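Josham Tea and Talk - progress report, spring into June

Hi Rhonda,

Second report of the grant year, and I'll try to keep it shorter than the last one (sorry again about the eleven attachments!). The quick version is that the Josham sessions are full, the Multutport ones finally got going in April, and we're a bit underspent on transport and a bit over on printing.

Josham first. We're still in the back half of the library on the same afternoon slot, 2 to 4, and we now have 14 regulars plus whoever drops in. Most of them came to us through the flyer in the Grosto pharmacy bags, which I had my doubts about, so full credit to you for pushing that one. Two of the regulars have asked to run a session themselves in the fall, one on seed saving and one on old county maps, and I've said yes to both.

Multutport was slower. The church hall fell through in February when they found the problem with the boiler, and we lost six weeks looking for another ground-floor room with a bathroom you can get a walker into. We ended up at the Marras community room, out past the feed store. It's smaller than I wanted but the parking is right by the door and people like it. The first couple of weeks were thin. Then a bunch of folks from the old bowling league started coming as a group and now it's the louder of the two by a long way.

Money. Of the $3,387 for this half of the year we've spent $2,181. Rides are where we're under - people have been sharing cars, and the van we budgeted for has only gone out when the weather was bad. Printing ran to $335, mostly the large-type newsletter, which we had to reprint after I put the wrong phone number on the front. My mistake, and I've now got someone else reading it before it goes. I'd like to move some of the leftover ride money over to room rent at Marras if that's OK with you. I know it needs your signature, so the form is in with this.

What hasn't worked: the evening phone circle. We tried it at 6, then at 7, and people either forgot or were eating. I'd rather drop it than keep nagging, but if you want it kept through the year because it was in the application, tell me and I'll give it another go at lunchtime.

On the tea side, we've gone over to proper pots at the tables. It was a suggestion from the Multutport crowd, who were tired of lining up at the urn, and it does mean people stay in their seats and keep chatting.

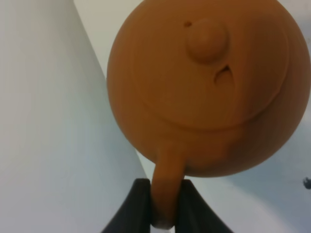

One of the teapots, lid on.

Coming up before the next report - the joint picnic at the end of June, the seed swap planning, and a hearing-loop quote for Marras that I'm still chasing. I also owe you the attendance sheets from March, which are in a box in my car. I'll scan them this week.

Could we talk about next year's amount sometime after the picnic? Mornings are best for me, any time before 11.

Thanks so much, as always!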